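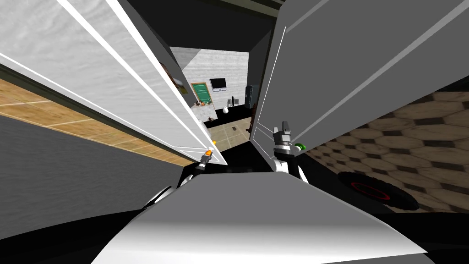
Both arms at the double doors, rendered from the robot's own viewpoint in simulation.

Frequently asked questions about the Matatari two-arm door study

What is Matatari, in a nutshell?
It's our method for teaching a two-armed robot to get through doorways without somebody writing out every motion by hand. The robot practices in simulated homes, and it learns one policy that decides what both arms and the base should be doing at each moment. We started with doors because, well, every home is full of them!

Why double doors? Isn't one door hard enough?
It certainly is, and we spent a long while on single doors first. But with a single door the second arm can mostly hang around, and we wanted a task where each arm has to care what its partner is up to. If the left gripper lets its panel drift while the right one is busy, the base has less room to pass through (you may know the feeling from carrying groceries).

How much did you train on?
We used 32 simulated homes for training and kept 13 more aside for testing. The policy never saw those 13 until the very end. Each test home got 40 attempts, with the robot starting from a different spot every time.

So did it help?
Yes, and we were pretty happy about it! Compared with Jornlow, our older setup with a separate policy for each arm, the shared policy finished more than twice as many attempts. Most of the failures left over come from the base turning too early and bumping a panel, and we're still working on that one.

Does the robot get a map of the house?
No map, I'm afraid. It gets the head camera view and its own joint positions, and that's all.

Has it been tried on a real robot?
Not yet. Everything in the results was done in simulation, so please don't read our numbers as a promise about your hallway.

Can I use the code?
You can. The training code is in the Zondex package, and the test homes come as a separate download called Rebelo. Start with the small version, which runs fine on one graphics card.

Who do I write to if I'm stuck?
Ánh Đoàn looks after the mailbox and goes through it every Friday. Please include your settings file and the home number, as that saves everybody a round of emails.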